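Kustton depot thefts

The Kustton depot thefts were a run of thefts by staff from a furniture warehouse in Vurnura, a port town. Went on for 18 months before anyone was charged. Sometimes called the Quintero case, after the firm that ended up with most of the goods.

Background

Kustton was a wholesaler of office furniture, supplying schools, clinics and the town council. Stock was checked twice a year, by hand, against paper lists kept by the night shift. The same shift loaded the vans. Two earlier complaints about short deliveries were put down to clerical error and not passed to police.

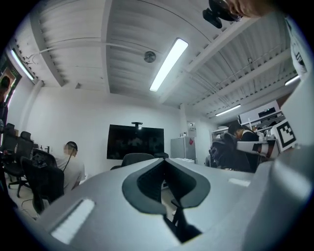 White corrugated ceiling with two long beams.

The thefts

Goods left through the side gate, mostly between 2am and 4am, on delivery notes made out to a shop in Fernurico that had already closed. Drivers were paid in cash. One driver later told the court he thought the work was legal overtime. Quintero, a second-hand dealer, bought the stock at well under trade price and sold it on, some of it back to Kustton's own customers. By the end 800 items were missing, desks and filing cabinets included.
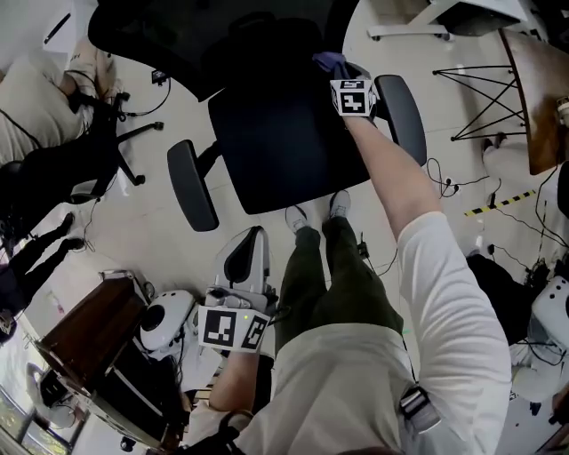 Proving which goods were stolen was the hard part of the case. Serial stickers had been peeled off and Quintero kept poor reciepts. Chairs worst of all. A black office chair with a broad backrest and two padded armrests, like the one gripped here, looks much the same whoever sold it. Prosecutors dropped 100 items from the charge sheet for that reason and relied on the cabinets, which had key numbers stamped inside the lock.

Trial and sentences

Arrests in May, after a clinic spotted its own order being offered for sale. Three night workers and the dealer were charged with theft and handling stolen goods. All four denied it at first, two changed thier pleas on the second day. Longest sentence was four years, for the shift leader. Appeal refused.

Aftermath

Kustton closed the depot and laid off 10 staff, none of them involved. Quintero lost its trading licence. Part of the money was never traced.

See also: Handling stolen goods; Employee theft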